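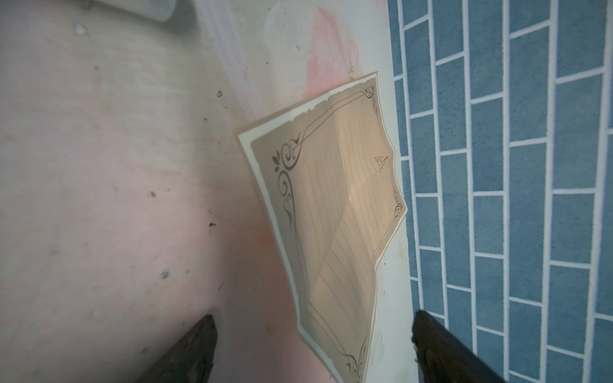
Cendow lined writing paper, aged style
Reviewed 2022-05-16
Four stars

Quick one as I'm meant to be out the door. Bought this pack in April for thank-you letters, have used a good bit of it now so feel I can say something useful.

Looks first. Beige panel with a torn-edge effect, thin cream margin round the outside, scrolly corners and a thin brown border. Ruled lines inside, grey and fine. Little emblem printed up near one corner. I thought it would look naff. It doesn't, or not very. My aunt thought it was proper old paper til she turned it over.

Lines are the best bit. Fine enough that they vanish a bit once there's ink on the page, evenly spaced, suit my medium-sized scrawl. If you write big you'll be skipping every other line and then you don't get much of a letter on one sheet.

Pens. Ordinary biro fine. Gel pen fine but give it a minute, I smudged two with my sleeve. Fountain pen, hmm. My Setano with the broad nib feathered a lot, the Tarov fine nib was ok. Felt tip went straight through, don't bother. Pencil nice but rubbing out takes some of the beige off with it, so plan what you're saying first!

It bends easily and springs back most of the way if you're gentle. Press a fold in and it stays. Folds in three for a normal envelope, crease is a bit pale where the print cracks. Bothers me more than it should.

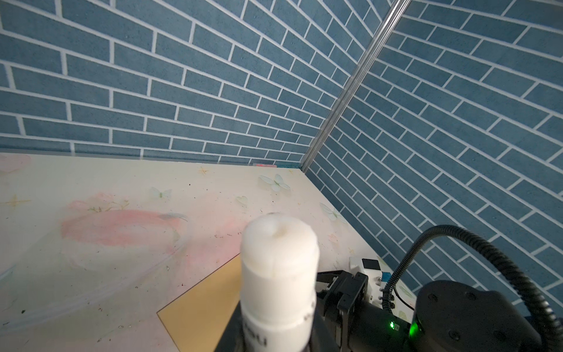
Storage, keep it flat. I left a few sheets out on the table, the one with the butterfly cover and pink blotches, and by the weekend the corners had started to lift. Back in the box under a heavy book and they were alright again. Also wipe the table before you start. Crumbs and bits under the sheet make the pen jump and you get a wobble right in the middle of a word. Ask me how I know.

Printer: tried one sheet, got the text lined up with the rules on the third go, gave up. Life's too short. Handwriting only as far as I'm concerned.

Compared with the Holovko pad I had before, this is thicker and the pattern is a lot nicer, but the Holovko came with matching envelopes and these don't. Plain cream ones look fine with it. White looks wrong.

Lost a star for the envelopes and for the packaging, a thin plastic sleeve with no card backing so the top sheet arrived with a dent accross it. Emailed them, got a polite reply, no replacement.

Would I buy again, yes, for letters and maybe invitations. Not for kids' treasure maps, the lines spoil it. There is supposed to be an unlined verison, will try that next.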